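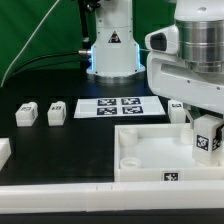
Pelupessy Hall, users' meeting, April
Start 17:30

1. Minutes of last meeting
Accepted with one correction: the hire of the small room is per evening and not per hour.

2. Work table
The black table top stays for this season. It was asked that everybody wipes it with a dry cloth only. Loose blocks and printed sheets shall be put back in the drawer after use, the sheets flat and not folded. Two members would like a second drawer. Gavex will be asked for a price.

3. Green backdrop
It needs ironing before summer. Vundelgate group takes it home and brings it back in May.

4. Money
In the account is 718. The lighting bill is not yet come. No change of the yearly fee.

5. Other matters
The key of the side door is again missing. Hirnollow group will look in their boxes. Tea money is to be paid in the tin by the sink.

Next meeting in June, same time, in the small room.
Closed 18:40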